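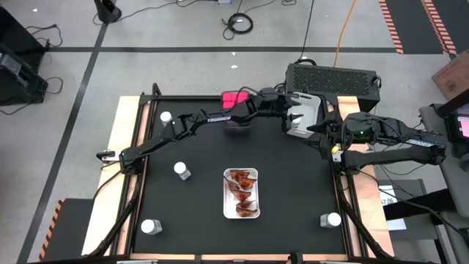 El mercado de Vurnico abrirá también por las tardes a partir de noviembre

El mercado municipal de Vurnico ampliará su horario comercial a partir del mes de noviembre. Los puestos de la planta baja, que hasta ahora cerraban a las dos y media, podrán abrir de nuevo entre las cinco y las ocho de la tarde, de martes a viernes. El acuerdo se firmó el 20 de junio, al término de la asamblea anual de comerciantes, y deja a cada puesto la decisión de acogerse o no al nuevo horario.

La propuesta llevaba cuatro años sobre la mesa. La primera vez que se votó fue rechazada por los vendedores de pescado y de carne, que consideraban inviable mantener el género en el mostrador durante una segunda jornada. El texto aprobado ahora les permite usar la cámara frigorífica del sótano entre las dos franjas sin coste adicional, una condición que pedían desde el principio.

«Mucha gente del barrio sale de trabajar a las seis y se encuentra la persiana bajada», explicó Bernardo Serrano, presidente de la asociación de comerciantes y propietario de una frutería en el pasillo central. Según Serrano, las ventas entre semana han bajado en los últimos años y se concentran cada vez más en la mañana del sábado.

Una de las secciones que más apoyó el cambio fue la de especias, legumbres y productos secos, que no depende del frío. Leonor Morais, que vende pimentón, comino y mezclas para guisos desde hace dos décadas, calcula que podrá atender por la tarde sin contratar a nadie. «El que viene a por especias viene sin prisa, quiere oler y preguntar», dijo. Morais reconoce que parte de su clientela más joven compra ya las mezclas envasadas en el supermercado y confía en recuperarla con el nuevo horario.
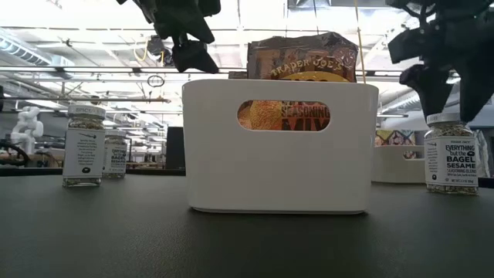

¿Tendrán que abrir por la tarde todos los puestos?

Cada comerciante decidirá por su cuenta, aunque quien se apunte deberá mantener el horario durante un trimestre completo y comunicar la baja con dos semanas de antelación.

La ampliación vendrá acompañada de algunas obras. Se sustituirá la iluminación de los pasillos laterales, se reparará el montacargas de la calle Bettencourt y se instalará una segunda puerta automática en la entrada norte, donde los vecinos se quejan de las corrientes de aire en invierno. Los trabajos se harán en agosto, con el mercado en funcionamiento por las mañanas – salvo los dos días que requiere el cambio del cuadro eléctrico, en los que permanecerá cerrado.

El presupuesto no incluye, en cambio, la reforma de los aseos de la primera planta, aplazada por segundo año consecutivo. Ginevra Mazza, que regenta una quesería junto a la escalera, lamentó ese retraso durante la asamblea y pidió que constara en acta. «Si queremos que la gente se quede hasta las ocho, hay que ofrecerle unos baños en condiciones», señaló.

También hubo voces contrarias al horario. Danjuma Shehu, panadero, votó en contra porque su jornada empieza antes de las cuatro de la madrugada y no ve posible cubrir la tarde sin una segunda persona en el puesto. A su juicio, los negocios familiares quedarán en desventaja frente a los que tienen empleados. La asociación respondió que estudiará un sistema de puestos compartidos, en el que dos comerciantes puedan turnarse para vender productos de ambos. De momento no hay fecha para ponerlo en marcha.

El aparcamiento subterráneo, con 200 plazas, mantendrá la primera hora gratuita para los clientes que presenten el tique de compra, y la medida se extenderá a la nueva franja de tarde. La línea de autobús que para frente a la fachada principal no modificará sus frecuencias.

Los comerciantes interesados pueden inscribirse hasta el final de septiembre en la oficina del mercado, en la primera planta, de nueve a una. Es necesario presentar la licencia del puesto y el último recibo de la cuota. La lista definitiva de los que abrirán por la tarde se colgará en los tablones de las dos entradas durante la segunda quincena de octubre.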